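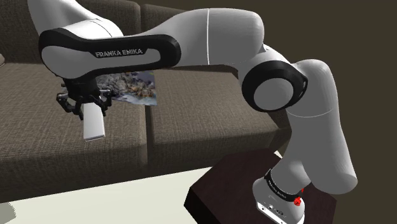

I have spent the better part of a year arguing with people about simulators, mostly over lunch, and I'd like to do it in writing for once so that I can finish a sentence.

My position is that simulation is the most useful piece of tooling a small manipulation team has, and that most of us use it badly. We treat it as a place to train things. We download a room, drop an arm in, run the policy overnight, read one number in the morning and feel either clever or sick. I think the better use is duller and far more fun: the simulator as a debugger. You can stop the world! You can stop it halfway through a grasp, ask for every contact force, change one of them, and carry on from the same instant. Try doing that with a real wrist and a real block.

Last March our planner, Bendik, had a habit of twisting the wrist through a huge arc whenever it carried something thin over a sofa. The path was legal. It hit nothing. It just looked mad, and on the hardware it would have frightened whoever was standing nearby. Orysia Kravets spent a morning replaying the same carry with the joint limits drawn on screen, and by half past eleven she had it: the inverse kinematics was choosing a fresh elbow solution each time the goal was nudged, and the smoother was dutifully joining up two poses that should never have been neighbours. The fix was 4 lines. Finding it on the bench would have taken us weeks, most of them spent homing the arm and picking things up off the floor.

What I love about that story is that no learning was involved, and no fancy rendering either. The sofa could have been a grey box. (Stepan Hutsuliak, who builds our rooms and cares deeply about upholstery, disagrees with me here, and I'll come to him.)

The usual complaint is that simulated contact is wrong. Of course it's wrong. A gripper closing on a rigid block in most engines is a polite fiction held together by a friction setting somebody guessed. But an error I can see and adjust is worth a great deal. We now run every pick with 100 different friction and mass settings before it goes near the lab, and the thing we look at is the spread. A pick that works nicely at one setting and falls apart next door is telling us that the controller is leaning on luck. I'd take a plan with a slightly lower success rate and a flat spread any day of the week.

Now, Stepan's argument, which is a good one. He says that if the perception side is in the loop then the upholstery matters a lot, and he has the evidence. Our segmenter, Lai, was perfectly happy in plain rooms. Once he gave the cushions a proper weave it started carving them into patches, and the planner, believing every word, steered round lumps that weren't there. So texture went back in. I've come round to having two kinds of room, bare ones for control and furnished ones for perception, and being strict about which question each is allowed to answer. A mixed test that fails leaves you with two suspects and no witness.

Where I still part company with a lot of people is over scores. At a workshop in Trirkholm I sat through a whole Wednesday of tables, and hardly one talk showed a failure being taken apart. Teodora Popescu's did, and it was the best thing there: a single dropped object, followed back through the logs to a camera pose that was updated one tick after the planner had read it. One tick! She had people leaning forward in their chairs over a timestamp.

We should be sharing those. A saved simulator state is tiny, ours come to about 192 kilobytes, and anyone with the same engine version can load one and stand exactly where you stood when it went wrong. Imagine a paper that came with its 3 worst failures attached, ready to step through. I'd read that before the abstract.

We've begun doing it ourselves, in a small way. Every bug report against Bendik now has to come with a saved state and the seed, and the grumbling lasted until the first one was fixed before the kettle boiled. Ours go up with the next release, sofa included, and if you find something stupid in them please send me the state it happened in.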